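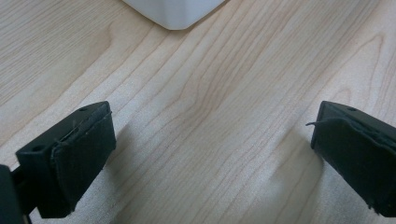
Frequently asked questions: hiring furniture from Fraser Hall

Who may hire tables and chairs?
Hire is open to residents of Jollard and Canda, and to clubs, schools and charities that meet in either parish. Businesses may apply, but are charged at the commercial rate. The person making the booking must be aged 18 or over.

What is available?
The Hall holds 26 folding tables and 143 stacking chairs for outside hire. Tablecloths, crockery and urns are hired separately and are covered by their own price list. Furniture in the Trorkar Room is not available for use off the premises.

How do I make a booking?
Please complete the hire form and return it to the Hall office by post or by hand. A booking is confirmed only when the office has replied in writing. Dates in June are usually taken early, and applicants for that month should give a second choice of date.

How much does it cost?
The standard charge is £38 for up to ten tables, with chairs to match, for a single weekend. Larger orders are priced on request. A returnable deposit is payable with every order.

Can the furniture be delivered?
No. Hirers must arrange their own transport. Loading is from the side door in Canda Lane, and vehicles must not be left there once loading is complete.

May the tables be used outdoors?
Yes, on firm ground and in dry weather. They must be brought under cover overnight. Marquees without a floor are treated as outdoors.

How should tables be cleaned before return?
Wipe with a damp cloth and a little washing-up liquid, then dry at once. Do not use bleach, scouring pads or spray polish. Tape and drawing pins must not be used on any surface. Candle wax should be left for the office to remove.

What happens if something is damaged?
Please report it when the furniture is returned. Small marks from ordinary use are not charged. The cost of repair or replacement will otherwise be taken from the deposit, and any balance sent to the hirer as an invoice.

Can I cancel?
Bookings cancelled at least 14 days before collection are refunded in full. After that date the deposit is returned but the hire charge is kept.

Where does the money go?
All hire income is paid into the Hall repair fund. Last year it came to £3,234, which was spent on the roof above the Trorkar Room.

Page last reviewed: 29 August 2026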